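Preparing Used Electronics for a Neighborhood Sale or Swap

Vivel Household Notes
16 October 2010

Used electronics sell poorly at yard sales when the buyer cannot tell what works. The steps below apply to lamps, radios, printers, desktop computers and small kitchen appliances. Allow one evening for testing and another for cleaning and labels.

Sorting

Make two groups: items that power on and items that do not. Do not mix them on the sale table. Items with a cracked plug, exposed wire or scorched outlet blades go to recycling and should not be offered at any price. Check recall notices for space heaters, cribs with electronic monitors, and older coffee makers before pricing.

Testing

Plug each item into a grounded outlet and leave it on for 7 minutes. Listen for buzzing. Turn every knob through its full range. For anything that takes batteries, open the compartment first and look for white or green crust on the contacts. Light crust comes off with a cotton swab and white vinegar. Heavy crust usually means the spring has lost its plating and will fail again.

Dust

Unplug the item and let it stand before opening any cover. Use short bursts of canned air, holding the can upright. Hold fan blades still with a finger so they do not spin. A vacuum cleaner hose should stay out of open cases, as the nozzle can carry a static charge.

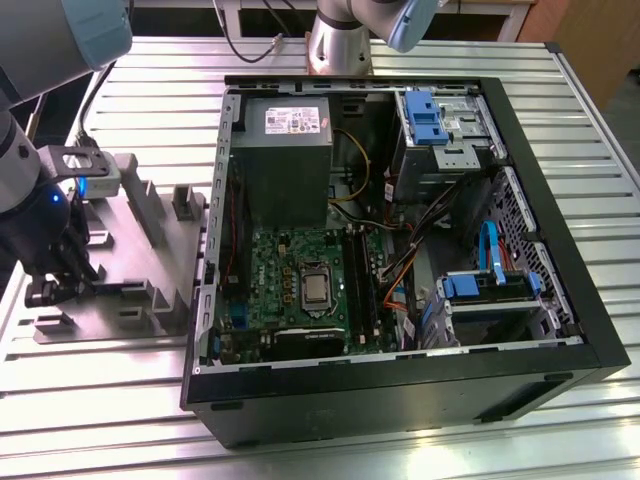

Personal data

Computers, phones, printers with memory and answering machines all store information. Remove the hard drive or overwrite it in full. Deleting files is not enough. A 500 GB drive can take most of a night to overwrite, so start early. Clear the tape or memory on answering machines, and take the cards out of cameras.

Cords and small parts

Coil each cord loosely, tie it with a twist tie and tape it to its own item. Put screws, remotes and adapters in a zip bag. Write the item name on the bag. Marska freezer labels hold well on plastic and peel off without residue; masking tape left in the sun does not.

Pricing and labels

State three things on the label: price, condition, and anything missing. 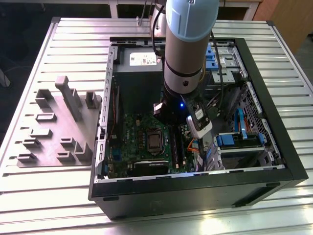 Use "tested, works" only for items that passed the full test. "Powers on" is a weaker statement and should carry a lower price. Put the label on top, where it can be read without lifting the item. Round prices to the dollar.

On the day

Run one 24-foot outdoor extension cord to the table so buyers can try things. Use a power strip with a breaker and plug in no more than 4 items at once. Keep the strip off wet grass. Heavy items go at waist height, toward the back of the table.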